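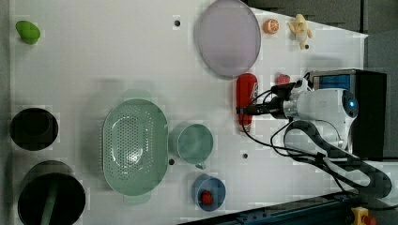
Largate Family Center, Play Kitchen Team

How to set up the play kitchen table

These steps are for any colleague who opens the room in the morning. The setup needs 6 minutes if the boxes were put back in good order.

1. Wipe the table with a damp cloth and let it dry.

2. Put the round things first: the plate near the back, the green colander on the left. The mug goes next to the colander. Small children like to move food from one to the other.

3. Add the toy food. Leave a little space between the pieces, so each one can be picked up with a small hand. The orange can sit beside the plate. The red bottle may lie down, it rolls less if you turn the label up.

4. If you use the toaster oven, place it at the right side with the door to the children. It must not be plugged in. 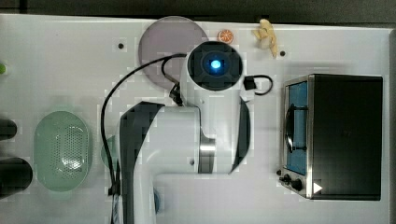
Wubshet wrote to us that in the Jiltdale room they bring the oven out only after the first half hour, and the children then play longer with the food. We tried it in March and we agree.

5. Keep not more than four kinds of food on the table for the youngest group. The other food stays in the box with the lid closed.

6. When the session is finished, wash the cups, the bowl and the plate in warm water with soap. The soft toys go in the laundry bag.
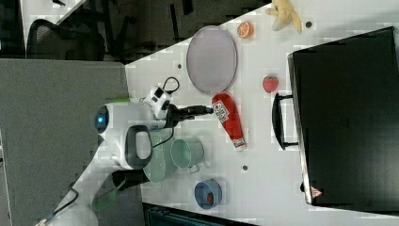
Can the soft food be washed together with the plastic food?
Please wash it separately, in a cool machine cycle, and dry it flat for one night.

Last change of this page: Wed 14 May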